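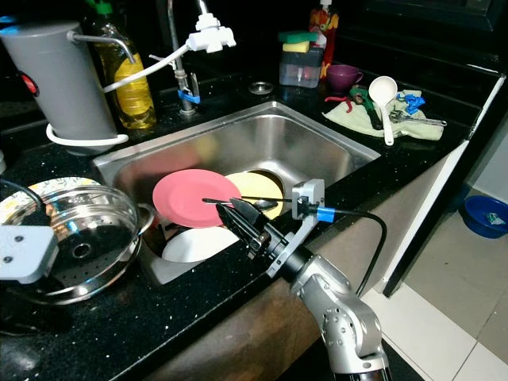 Filed under: Workshop Notes / Glazes & Firing

March | Pendo Mrema

Third go at the Camargo tenmoku, reduced batch. Weighed out 200 g dry, sieved twice, let it sit overnight. It had settled hard by morning -- needs bentonite, which I said last time and didn't do.

Test tiles on the Pidley stoneware, two dips and three dips. Two dips broke to rust on the ridges, colour is good. Three dips ran and stuck tile 27 to the shelf. Ground it off, shelf needs fresh wash before anyone uses it.

Kiln was slow above 1,100. Element resistance on the bottom ring is up again. Drusbridge quoted $89 for a replacement, not counting freight. Will ask Cimum too.

Still to do: plates from the second throwing. Foot rings are too narrow and they rock. Trim wider, maybe leave the centre thicker.

Don't use the grey bucket, label's come off.

We use cookies to remember your preferences. Accept | Manage settings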